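Reading the council budget so you don't have to
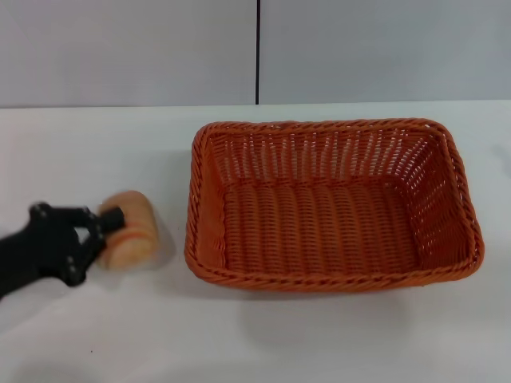 Bread roll, orange basket.

So the draft budget for Tranow came out in June and I have read it. All of it, including the annexes, over two evenings and a large amount of tea. I know there are people who do this for a living and I'd like them to know they have my sympathy, especially whoever has to do the footnotes.

I should say straight off that I'm not an accountant. I did the wages for a small firm for a while, and I can add up, and I get cross when I'm told a thing is "broadly neutral" when it plainly isn't. That's the full list of my qualifications. If you spot a mistake, leave a comment and I'll fix it.

First the big picture. The town is planning to spend more than it takes in next year, and to cover the gap by borrowing. It isn't a scandal in itself. Towns borrow all the time, and if you're building something that will last for decades it makes sense for the people who use it later to pay for a bit of it. My trouble is with what the borrowing is for. Some of it is for the new drains along the river road, fine, lovely, we've all seen what happens there in a heavy shower. But a good slice goes on ordinary running costs: heating, fuel, contracts, the stuff that comes round again every year. Borrow for that once and you've got the same bill next year plus the repayment.

Lumturie Grgić made this point in the public session and made it far better than I just did. She asked which lines in the running costs would be lower the year after, and by how much. There was a long shuffle of papers and then she was told it would be "kept under review". She asked again. Same answer, slightly louder. I was sitting at the back and I very nearly clapped (you're not allowed to clap).

Now the loan. The bank is Ondell, same as last time, and the term is 30 years. Thirty! My niece will be comfortably middle-aged when this gets paid off and she's currently learning to ride a bike. The rate is fixed for the first 4 years and after that it moves, and if there's a plan for what happens when it moves upwards I couldn't find it. There's a table in Annex C which shows the repayments at today's rate all the way to the end, as though rates were a sort of wallpaper. I'd have liked a second table with a worse number in it, just so we could all have a look and feel a bit sick together before the vote.

And then we get to the waste contract, which I suspect is what most of you came for after my moaning last time. It has gone to Coliler again. The price has gone up, the bins get emptied just as often as before, and the contract has been lengthened by 2 years. I've read the reasons given and they boil down to "it would have been a bother to change". Toivonen put in a bid too, and the summary says it was "not comparable", without saying in what way. Cheaper? Dearer? Written in green ink? I've sent in a request to see the scoring sheet and I'll let you know what comes back.

To be fair, and I do try, there are good bits. The library keeps its Saturday-style long hours through the winter. The bus to the hospital stays, after everyone kicked up such a fuss. And the council tax rebate for people on low pensions has been made simpler, so you fill in a single form and it rolls over unless something changes. I helped my neighbour with the old version and it was like applying to join the navy.

Carmela Dal Bello, who chairs the finance group, spoke at the end. I went in ready to be annoyed with her and came out only half annoyed. Her argument is that if you cut the running costs now, you lose staff, and once they've gone you pay agencies more for the same work later. She's got a point. We saw it with the parks team. But she also said the region had "no objection in principle" to the figures, and when I looked up the region's letter (it's on the website, under Correspondence, then Other, then a file with a name like a sneeze) it has two whole paragraphs asking the town to explain how it means to get back into balance. Maybe that isn't an objection. It reads like one to me.

What happens next: there's a comment period, which is open now, and you can write in by email or hand a letter in at the front desk before 4 in the afternoon. You don't have to be clever about it. Mine is a page long and it asks for the running costs to be split out from the building projects, a repayment table with a higher rate in it, and the scoring for the waste bids. If you want to copy bits of it, please do, only change the wording a little so we don't look like a chain letter!

After that it goes back to the finance group, then the full council for the vote. I'll be there for both with my flask. If anyone from the hill end fancies sharing a lift, shout in the comments, as the last bus home leaves well before they get to any other business.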